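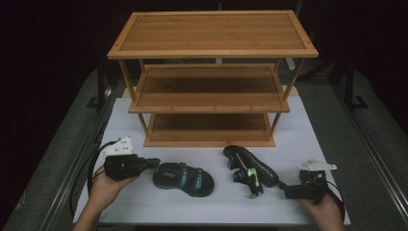
Three-tier bamboo rack with a pair of black sandals still to be put away.

Temley Shoe Rack Set

README, last updated in April

Welcome! Temley is a small collection of recordings about one of the most ordinary jobs in any home: getting shoes off the floor and onto a rack. If you care about tidying, entryways or the surprising number of ways a sandal can land, we hope you'll have as much fun with it as we did putting it together.

What's in it

The set holds 154 recordings. Each one starts with footwear lying in front of a rack and ends when the person doing the tidying decides the job is finished. We left that decision to them, so you'll find perfectly squared-up pairs, pairs with the heels out, and a few that are only just on the shelf. All of them count as finished in the labels. There is a separate column called "neatness" if you want to sort them out, scored from 1 to 7 by two people who didn't always agree (both scores are kept).

The footwear

Sandals are our favorite part of the set and get the most time. They're floppy in some places and stiff in others, the straps get in the way, and a chunky sole will happily stay tipped on its side. The black pair with the bright green buckle shows up a lot. That buckle is a great landmark, very easy to spot against the dark strap, and we found ourselves rooting for it by the end.

We also have sneakers, house slippers, rain boots and one pair of kids' canvas shoes. The boots don't fit between the shelves of the bamboo rack, so in those recordings they go on top or stay beside it. Both are labeled "placed."

The racks

Two racks are used. The bamboo one has three shelves, thin round corner posts and a raised border around the top shelf. We love that border! It catches a shoe that's set down too close to the edge. The open sides also mean you can often see into the lower levels. The second rack is a plain metal two-shelf model with no border, and shoes slide off it now and then. We kept those recordings in.

Starting positions

For every recording the shoes were put down in one of these ways:

flat: both soles down, toes pointing anywhere
mixed: one shoe flat, the other on its side or upside down
tumbled: neither shoe sole down
split: the two shoes far apart, sometimes with another pair between them

Mixed is the most common and, we think, the most interesting. It looks like what you get when somebody kicks their shoes off at the end of the day.

Files

Unzip everything into one folder. You should see recordings/, labels.csv and notes.txt. The labels file has one row per recording with the columns rack, footwear, start, shelf, neatness_a, neatness_b and remarks. Shelf is counted from the bottom, so 1 is the lowest. Please read the remarks column, it has some gems in it.

There are also 2000 still pictures in stills/, pulled from the recordings, and 900 of them have outlines drawn around each shoe. Left and right shoes are outlined separately. Where a strap hangs loose it's included in the outline, but laces are not.

Known problems

The slippers are hard to tell left from right. If neither labeler could decide, the side is given as "u".

Some early rows say "middle" in the shelf column where they should say 2. A fix is on the list.

Room light changes quite a bit between morning and evening recordings, and dark shoes lose detail on the lowest shelf.

Related sets

Sanum covers folding and stacking towels, and Joteck is all about coat hooks and bags. The three use the same label style, so you can load them together and get a pretty good entryway going.

Using it

Free for study, teaching and hobby projects. Please mention Temley by name if you publish something, and send us corrections to the labels whenever you spot them. New footwear ideas are very welcome too. Clogs are next!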